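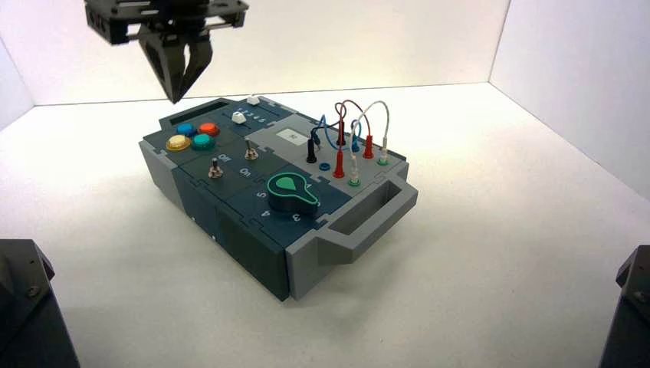
三十多岁学游泳，流水账一篇

21/11/2019　小满

首页　归档　碎碎念　关于　留言

先写下来再说，不写又忘了。上次说要写学游泳的事，拖到现在，留言里有人催，那就趁锅里炖着汤赶紧打几段。想到哪写到哪，错字别挑。

起因是七月。去Prenon湖边，朋友们扑通扑通都下去了，我坐在栈桥上看包。看了一下午包。晒得脖子后面掉皮。晚上回来路上Elikem Mahama问我，你是不喜欢水还是不会？我说不喜欢。其实就是不会。这么大的人了，撒这种谎，回家躺床上越想越气，第二天就去Kunberg的游泳馆问成人班。

成人班要排队。没想到。前台说候补名单上人不少，让我留个邮箱。我以为没戏了，结果过了两周就来信，说有人退了，要不要。要。十二节课，每周两次，晚上的。交钱的时候手有点抖，怕自己浪费。

第一节课

换衣服就花了很久。泳帽戴不上，头发太多，硅胶的那种一拉就弹回去，啪一下打在额头上。旁边一个老太太看不下去，过来帮我撑着，教我先低头，前面扣住，后面往下一拽。一秒钟。谢谢她，到现在不知道叫什么，后来经常在淋浴间碰见，互相点个头。

教练叫Vittoria Greco，个子不高，嗓门很大，游泳馆回声那么重她的话也句句听得清。她第一句话问，谁怕把脸放进水里？没人举手。她说好，那都放进去。结果一半人没放，包括我。哈哈。

那节课就干了一件事，吐泡泡。扶着池边，吸气，脸下去，鼻子慢慢出气，起来，再来。我一直以为游泳是手脚的事，结果一整节课光在学呼气。我最大的问题是憋，一进水就死死憋住，胸口硬得像块板，起来的时候又要呼又要吸，来不及，呛。呛了好多口。池水的味道在鼻子里留到第二天早上，喝粥都是氯味。

她跟我说，你在水里要像叹气。叹得越长越好。我回家在脸盆里练。真的，脸盆。放洗手台上，接半盆温水，低头叹气。邻居要是听见大概觉得我过得很惨。

脸盆这个办法我强烈推荐，比在池子里练心里踏实得多，随时可以站直。每天晚上刷牙前来一轮，练到第二个礼拜的时候已经可以很慢很慢地把气放完，放完了还能停一下再起来。就那一下停顿，特别重要。后来换气全靠那一下不慌。

漂

第二、三节课学漂。趴着漂还行，抱膝，像个球一样浮上来，背先露出水面，这个我第一次做成的时候激动得灌了一口水。仰着漂就不行，死活不行。屁股往下沉，屁股一沉我就想坐起来，一坐起来就全下去了。

Vittoria托着我后脑勺，说看天花板，肚子往上顶，耳朵放进水里。耳朵！我最讨厌耳朵进水。可是耳朵不进去头就抬着，头一抬腿就沉。她说头是个很重的东西，你得把它交给水，别自己扛着。我扛了三十多年了，不习惯。

耳朵进了水以后，外面的声音一下子没了，只有自己的呼吸，还有不知道哪里传来的嗡嗡声，应该是水泵。忽然就不怕了。也说不清为什么。就躺着。天花板上有一排灯，有一盏在闪。我躺了好一会儿，直到脑袋撞到池边。

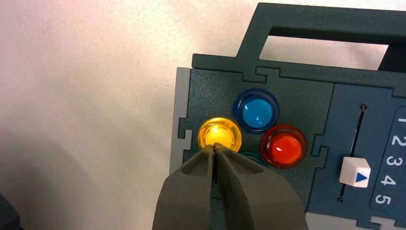
撞得还挺响，全班都看过来。没事，泳帽多少挡了一点。但是从那天起仰漂就会了，跟骑车一样，会了就忘不掉。所以要是你也卡在这儿，先解决耳朵。戴耳塞也行，我试过一次，蜡的那种，捏软了塞进去，效果是不错，可教练说什么都听不见了，后来就没再用。

蹬腿

蛙泳腿。噩梦。收翻蹬夹，四个字谁都会背，趴到水里全乱。我的脚不会翻。脚踝就是翻不出去，蹬出去是脚尖朝后的，像青蛙抽筋，人原地不动。真的原地不动，我扶着浮板蹬了半天，抬头一看，还在那块瓷砖旁边。

后来坐在地板上练，两手撑在后面，看着自己的脚做。收，脚后跟往屁股那边带。翻，脚尖朝外。停一下，看看翻了没有。没翻，重来。看着做就能做对，趴下看不见就又不对了，说明身体根本不知道自己的脚在哪。这事挺受打击的。Elikem来我家吃饭，看见我趴在长凳上蹬空气，笑到坐地上。他自己小时候在海边长大的，说从来没人教过他，大人把他往水里一放就完了。这种人的经验没有任何参考价值，大家不要听。

他倒是说了一句有用的，说你蹬完别急，等一等。我那时候蹬完马上又收，一下接一下，特别忙，特别累，特别慢。后来试着蹬完以后夹紧，伸直，什么都不做，就滑。哎，滑出去了。那种感觉怎么说呢，像在冰上，像有人在后面轻轻推了一把。我第一次感觉到水是会载着人走的。

就是太想动了。一停就觉得要沉。可是停的时候反而走得最远。Vittoria后来在池边喊得最多的就是"等！等！等！"，回声特别大，整个馆都在等。

换气

这一段最长，也最难写，因为我卡在这里卡了好几节课。

单独吐泡泡会。单独蹬腿会。单独划手也会。三个放一起，不会。抬头的时候腿沉，腿沉了就急，一急划手划到肚子后面去，手回不来，脸已经下去了，嘴还张着。咕咚。每次都是这样。有一节课我差不多全程在咳嗽，旁边那条道游得很好的大叔停下来问我要不要喝水，我心想我喝得够多了。

第八节课的时候真的想不去了。那天下班很晚，下雨，Wisport那条线的电车又停了，走过去的，走到门口鞋都湿了。站在门口想，回家吧，回家煮个面。前台的小姑娘已经看见我了，帮我按开了门。就进去了。

那天人特别少，Vittoria让我一个人一条道，什么任务也不给，说你别游，你就玩。蹬两下，站起来。蹬两下，抬个头，站起来。不要数，不要管对不对。我就玩。玩着玩着有一次抬头吸到气了，没呛，脸下去又呼，又抬，又吸到了。等反应过来我已经过了中间那条线，脚够不着底了。

吓得抓住水线。但是高兴。抓着水线在那儿傻笑。

总结一下我的换气（写给自己看，别的教练可能不这么教）：
气在水里就要吐完，别留到出水再吐。
手往外一分头就跟着起来，不要特意仰脖子，下巴贴着水就够了。
手别划过肩膀。划过肩膀就完蛋。
吸不到就算了，下一次再吸，少一口死不了。

最后这条对我最管用。以前总觉得这一口吸不到就要淹死，所以拼命抬，越抬越沉。后来接受了，这口没有就没有，下一口还在前头呢。心里一松，反而口口都有。

东西

留言里好多人问买什么。我买了一堆没用的，列一下省得大家重蹈覆辙（这个词写对没有）。

泳镜。唯一不能省的。我第一副是超市随手拿的，漏水，游两下就得站起来倒。后来去Valdebenito那家店试戴，店员教我不要套带子，直接按在眼睛上，松手能吸住几秒不掉，就是合适。试了好多副才有一副吸住。不贵。防雾那层不要用手指去抹，我抹了，现在左边永远雾蒙蒙的。

泳帽。头发长的买布的，好戴，不夹。短头发随便。

泳衣。别买太花哨的，带子多的那种湿了以后脱不下来，我曾经在更衣室里被困住，胳膊举在头顶，差点要喊人。

鼻夹。买了，用过一次，忘在更衣柜里，没再回去找。

拖鞋一定要带。地上滑。还有，带个塑料袋装湿衣服，别学我用纸袋，走到半路底掉了，泳衣掉在电车站台上，众目睽睽。

大毛巾换成那种薄的速干毛巾，包一下子轻好多。就是擦起来有点像拿塑料纸擦身子，习惯就好了。

洗发水带去，游完马上洗。我偷懒过几回，头发干得跟扫帚一样，梳子断在里面。

吃什么，什么时候吃

也有人问。我是游之前两个小时吃一点，香蕉或者面包，别吃饱。有一次吃了一大碗牛肉面去的，一低头全顶上来了，不多说。游完会特别饿，是那种很深的饿，看什么都想吃。游泳馆门口有个卖热汤的小车，豌豆汤，咸得要命，但是那个时间点，头发还没干，捧着纸碗站在路灯底下喝，真的没有比这个更好喝的东西了。

体重一点没轻，可能还重了。不要指望。睡眠倒是好了很多，以前躺下要翻很久，现在游泳那天晚上基本上倒头就着。肩膀也没那么僵了，坐办公室的人应该懂。

第一次游完全程

最后一节课是考试，也不算考试，就是游一个来回，Vittoria在岸上跟着走。池子二十五米，我前一晚没睡好，一直在脑子里蹬腿。早上起来落枕。

下水以后倒是很平静。蹬，等。蹬，等。看着池底那条黑线慢慢往后走。到头摸墙，她在上面说回来，我就回来了。回来那一半有点乱，中间呛了一口，想站，没站，因为那里站不住。硬着头皮又叹了一口长气，缓过来了。摸到墙的时候手指头都是白的，皱皱巴巴。

全班都在鼓掌，给每个人都鼓，连那位大叔也从隔壁道过来鼓。后来大家一起去喝了豌豆汤。有个同学是位退休的老先生，快七十了，不对，他自己纠正我说已经满70了，也是第一次学会。他说他太太走之前一直想跟他去海里游一次，他总说明年。他说得很平常，一边说一边吹汤。我当时没接上话，到现在也不知道该接什么。

课上完之后就自己去了，买了张次卡，一般挑晚上快关门的时候，人少。慢慢游，不赶。有一天一个人占了一整条道，游着游着外面下雪了，高处的窗户能看见一点，白的，一片一片往下飘，我在水里仰着看了好久。那天没怎么游，值回票价。

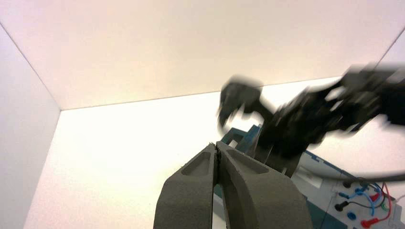 成年人零基础，真的能在一期课里学会吗？

看你说的学会是什么。我十二节课上完，能蛙泳来回一趟，不好看，慢，中间会呛，但是能到。要说轻松自如，那是后来自己又泡了好多个晚上才有的。小孩学得快是因为他们不要面子，呛了就哭，哭完接着游。我们呛了先看看周围有没有人看见。所以脸皮这个东西，越早扔越好。

还有人私信问一个人去会不会尴尬。刚开始会，我第一次自己去的时候在更衣室磨蹭了半天才出来。后来发现大家都看不清谁是谁，近视的摘了眼镜，不近视的泳镜起雾，都是一个个戴帽子的圆脑袋。慢道里全是慢的，不用怕挡人，挡了就靠边让一下，点个头。比我在超市结账排队还自在。

几件零碎的，怕忘：

耳朵进水，歪头单脚跳，老办法，管用。不要拿棉签捅，我捅过，疼了好几天，还去看了医生，医生看我的眼神很复杂。

抽筋。脚底抽过，小腿也抽过一次，在深水那头。扶住水线，把脚尖往自己这边掰，一会儿就好。下水前老老实实热身，转转脚踝，别嫌傻。

来回折返的时候靠右游，每个馆规矩可能不一样，看墙上的牌子。我逆行过，跟一个人头对头撞上了。对不起。

冬天出来一定把头发吹干，馆里的吹风机在我们这儿是投币的，硬币常备。我兜里现在永远叮叮当当。

长期卡比次卡划算，前提是你真的去。我对自己没信心，所以还是次卡。游泳馆墙上贴的价目表我拍了，字太糊，就不放了，你们那边的价格肯定也不一样。

接下来想学自由泳。上个月偷偷试过，侧头换气，又回到当年咕咚咕咚的状态，一整晚白学了似得。报了下一期，候补第48位，前台小姑娘说不一定排得到，我说没关系，我等。反正蛙泳还有的练，转身到现在都是摸墙、站住、喘口气、再走。

然后是明年夏天，Prenon。已经跟Elikem说好了，这回包让他看。不过听说湖水跟池子完全两码事，底下没有黑线，看不见底，还有水草会缠脚。光是写"水草"两个字我脚踝就开始痒。Vittoria说第一次下湖一定要有人陪，沿着岸边游，别往中间去，带一个那种系在腰上的橘色浮标。浮标我已经看好了，还没下单，等打折。要是有在湖里游过的朋友，留言跟我说说呗，水草到底怎么办，是游快点过去还是不要动？网上说什么的都有。

汤好像好了，我闻到了。胡萝卜好像忘了放。先去了，有想起来的再补。

上一篇：阳台上的薄荷又死了
联系：留言板　　© 2019 小满　　返回顶部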